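Home | Research | Seminars | Teaching | Contact

Search this site
Enter keywords

Minutes of the Planning Meeting for the Bededell Summer School on Evolutionary Computation

Date: 23 February 2025
Present: Fatemeh Nouri (chair), Zohreh Kermani, Deividas Laur, Kamrul Gazi (minutes)
Apologies: Davoud Hashemi, who sent his comments in writing

1. Minutes of the previous meeting

The minutes were accepted with one correction. Under item 5 it was written that the tutorial on genetic programming will last two hours. It should be one and a half hours, with a break after it. Kamrul has corrected the file in the shared folder.

2. Applications

Zohreh reported that we have received 174 applications until now. The form stays open until the end of the month and she expects more in the last days, as it was the case last year. Many applicants are in their first year of doctoral study and have not yet a paper. Deividas asked if this is a problem. Fatemeh answered that the school was always meant for beginners and the letter of motivation should count more than the list of publications.

It was agreed that each application will be read by two persons. If they disagree, Fatemeh will read it also. Davoud wrote in his comments that he cannot read applications from his own department, and this was accepted. The others should say the same if they know an applicant personally.

3. Programme

The draft programme has four tutorials in the mornings and practical work in the afternoons. Deividas presented it and asked for opinions on the order. At present the tutorial on multi-objective optimisation comes before the one on constraint handling. Kamrul thinks it would be easier for the students the other way round, because the second set of exercises uses penalty functions already. After some discussion the order was changed.

The tutorial on surrogate models has still no second speaker. Zohreh has written to a colleague at Cliton and waits for the answer. If there is no answer by the first week of March, Davoud is ready to take this part, but he would prefer to shorten it.

There was a longer discussion on the student talks. Last year each student had ten minutes and the session became very tiring. Fatemeh proposed posters for everybody and short talks only for those who ask for it. Deividas was not completely in favour – he said that students learn much from standing in front of a room. It was decided to have posters for all, and six short talks chosen from the abstracts.

4. Practical work and computing

Kamrul has tested the exercises on the Frota cluster. The first three notebooks run without change. The fourth one, on particle swarm methods, needs a newer version of the plotting library, and he will ask for it to be installed. He also reminded that guest accounts take two weeks to prepare, so the list of participants must be final before this.

Zohreh asked what happens if the cluster is not available on the day. Kamrul will prepare a small version of each exercise that can run on a normal laptop. The populations will be smaller and the results less nice, but the students can continue.

5. Budget

Davoud sent the figures in writing. After the room and the printing are paid, 1,714 euros remain from the grant. Fatemeh would like to use this for travel support. Zohreh suggested giving it to a few students who come from far, in place of small amounts to many. This was agreed in principle, and Zohreh will write the rules on one page.

The offer from Flesex for the lunches is higher than last year. Deividas will ask for a second offer without hot meals.

6. Web page

The text of the web page is old in several places and the link to the registration form goes to last year's form. Deividas will repair it. The list of topics should also say clearly that some programming experience in Python is expected.

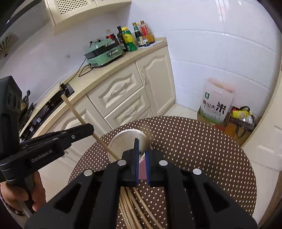

Two hand-held grippers, the one at the left with the name GenRobot.AI on its arm.

7. Actions

Zohreh – divide the applications between readers; write the travel support rules
Deividas – correct the web page; second offer for lunches; send the new order of tutorials to all speakers
Kamrul – library request to Frota; laptop versions of the exercises
Fatemeh – book the poster boards
Davoud – confirm if he can take the surrogate models tutorial

8. Any other business

Deividas asked if the tutorials will be recorded. Two of the speakers do not want this. It was decided to share only the slides, after each speaker has given permission.

The next meeting will be in March, when the applications have been read. Kamrul will send round possible dates.

Minutes taken by Kamrul Gazi. Please send corrections to him before the next meeting.

Share this page
4 shares | 0 comments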